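Comment préparer un voyage pour suivre plusieurs concerts d'une même tournée

Mis à jour en janvier

Je suis allée pour la première fois à trois concerts du même groupe dans la même semaine il y a longtemps, et j'ai fait presque toutes les erreurs possibles. Depuis, j'ai suivi Jurkomura pendant deux tournées et Hajdu pendant une. Le français n'est pas ma première langue, je vous demande donc un peu de patience pour les tournures. La méthode, elle, est bien essayée.

Étape 1. Choisir les dates avant de choisir les villes

Quand le groupe publie son calendrier, on regarde d'abord les villes que l'on aimerait visiter. Je vous conseille de regarder en premier les jours sans concert. Un groupe qui joue deux soirs de suite fait souvent un trajet de nuit en car, et vous devrez faire le même trajet en train, avec un changement à cinq heures du matin. Je prends toujours des concerts séparés par un jour libre au minimum.

Notez les dates dans un tableau avec quatre colonnes : la ville, la salle, l'heure d'ouverture des portes, l'heure du dernier transport après le concert. La quatrième colonne élimine beaucoup de rêves. Pour ma dernière tournée, il restait 7 concerts possibles après ce tri, et j'en ai gardé quatre.

Étape 2. Acheter les billets dans le bon ordre

Commencez par la salle la plus petite. Une salle de quelques centaines de places est complète en une matinée, alors que la grande salle de la capitale aura encore des billets pendant plusieurs semaines. Créez votre compte sur chaque billetterie la veille, avec l'adresse et le moyen de paiement déjà enregistrés.

Mon amie Gifty Owusu achète toujours avec deux appareils, l'ordinateur à la maison et le téléphone en données mobiles. Si la file d'attente se bloque sur l'un, elle continue sur l'autre. Vérifiez quand même dans les conditions de vente que cela est permis, certaines billetteries annulent les commandes en double. Et préparez l'ordinateur avant le jour de la vente : les mises à jour faites, les autres programmes fermés.
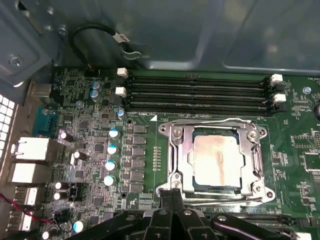
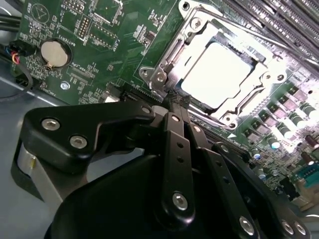

Gardez ensuite une copie de chaque billet à deux endroits différents. Le réseau devant les salles est mauvais à l'heure où tout le monde arrive, et un billet qui doit se charger depuis un courriel ne se charge pas toujours. J'imprime aussi sur papier quand la salle l'accepte.

Étape 3. Réserver le transport et le lit

J'attends que les billets soient confirmés, puis je réserve dans cet ordre :
– les trajets entre deux concerts, parce qu'ils ne peuvent pas bouger ;
– les lits, avec annulation gratuite si possible ;
– l'aller et le retour depuis la maison.

Pour l'hôtel, la distance à pied depuis la salle compte plus que la distance à la gare. Vous sortirez vers minuit, peut-être sous la pluie, avec les oreilles fatiguées.

Une fois, entre deux dates de Hajdu, Amos Van Dusen et moi avons parcouru 3465 kilomètres en train et en autocar, car nous étions rentrés à la maison au milieu pour économiser deux nuits. Nous n'avons rien économisé. Je ne le recommande à personne.

Étape 4. Faire un budget séparé pour la salle

Le vestiaire, l'eau, le t-shirt, le vinyle que l'on ne trouve pas ailleurs : tout cela n'est jamais dans le prix du billet. Je mets 100 euros dans une enveloppe pour toute la tournée, et quand elle est vide, je regarde le stand sans acheter. Le vinyle, prenez-le au dernier concert – il voyage mal dans un sac à dos.

Étape 5. Le soir du concert

Mangez avant 18 heures, même si vous n'avez pas faim. Lisez le règlement de la salle pour la taille des sacs, il change d'une ville à l'autre. Mettez des bouchons d'oreilles dès la première partie, et surtout à partir du deuxième concert de la série.

Si vous voulez être devant, demandez aux premières personnes de la file comment elle est organisée. Il y a parfois une liste avec des numéros. À Trusildale, je ne le savais pas et j'ai attendu deux heures du mauvais côté de la porte.

Si une date est annulée

Ne jetez rien et n'annulez pas l'hôtel dans la première heure. Un report au lendemain arrive quelquefois. Attendez le message de la billetterie, lisez le délai pour demander le remboursement et notez-le dans le tableau de l'étape 1. Les frais de train, par contre, restent en général pour vous, sauf si vous avez pris un tarif échangeable.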